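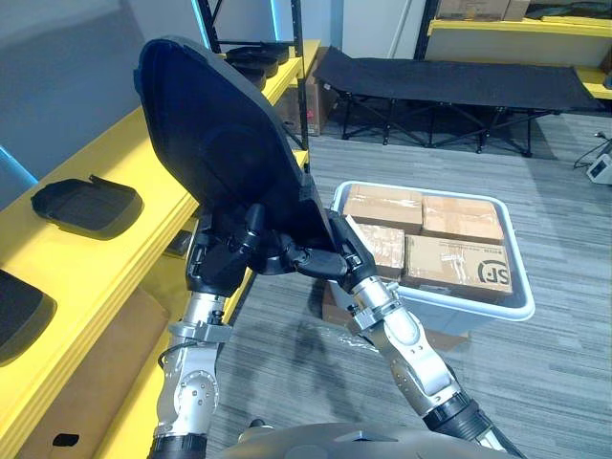 For Pao-chu Yang, the trouble with working from home starts at four in the afternoon, when she notices that she did not stand up since lunch. She translates contracts for Zitex, and she used to walk 26 minutes to the office and 26 minutes back. Now the walk is from the bed to the kitchen table.

I have heard the same complaint from many people this year, so I asked 389 readers of this magazine how they spend their working day. More than 300 of them said they sit longer at home than they did in the office. Very few had changed anything about it.

Vitória Matos gave up on her expensive chair after one winter. "I was buying comfort, and I sat even more," she told me. These days she takes her phone calls standing in the hallway, and on Sunday she plans which ones can be done outside - in her street there is a small park with two benches, usually both taken by older men with newspapers.

My own habit is more modest. Every hour I get up for 5 minutes and water something, or look for the cat. My plants get too much water now, and the fern by the window has already turned yellow.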